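Paren stock screener, 3 months in

Quick one, writing this before the market opens. Been paying for Paren since May, mostly to look at small and mid cap tech names. Short version: good filters, lousy alerts, would renew at the lower price.

Setup took no time. Import your holdings as a CSV, it matches tickers, done. Mine had 13 positions and it got all but two. Nirholm came in under the old ticker, had to fix that by hand. Babalola it just skipped.

The filters are why you'd buy it. Free cash flow, net debt, share count over time, all on one row. Share count is the big one for me, so many of these software companys pay everybody in stock and you never see it in the headline number. Found Resesport that way, buybacks that were real for once.

Alerts, ugh. Set one for earnings dates and it came the morning after. Twice.

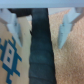 Wrote to support on a Saturday, got an answer from Nataša Georgiou the same day, polite, said a fix was coming. Still waiting on it.

Price is $186 a year. Monthly costs more and drops the export, so dont bother with that one. No phone app either, just the website, which is fine on a laptop and cramped on anything smaller.

Four stars if the alerts worked. Three for now.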